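Femdale Library Extends Study Room Hours

February 2020

The Femdale Public Library will keep its study rooms open until 9 p.m. on weeknights, two hours later than at present. The change was approved as part of the library's annual service plan and applies to both the main building and the Skarkance branch.

Demand for quiet space has grown steadily. The library recorded 678 study room bookings last fall, and many requests for evening times could not be met. Students from Clorari College made up the largest group of users, followed by adults preparing for licensing tests.

Under the new schedule, the front desk will close at the usual time. Study rooms, restrooms and the Hrnčiar Reading Room will stay open, with a staff member on duty. Books may be checked out at the self-service station during the added hours.
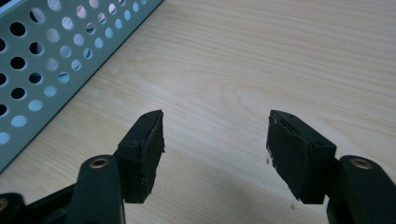

How far ahead can a study room be booked?

Rooms can be booked up to 19 days ahead, online or by telephone, with a valid library card. Each booking lasts up to two hours and may be extended at the desk if no other reader has reserved the room.

The library has also set aside $1,000 for new desk lamps and power outlets in the Skarkance branch. The work will be done outside opening hours, and no rooms are expected to close.

Weekend hours remain the same at both locations. The evening schedule will be reviewed in June, when the library will publish usage figures and invite written comments from cardholders. Comment forms will be available at both front desks and on the library's website.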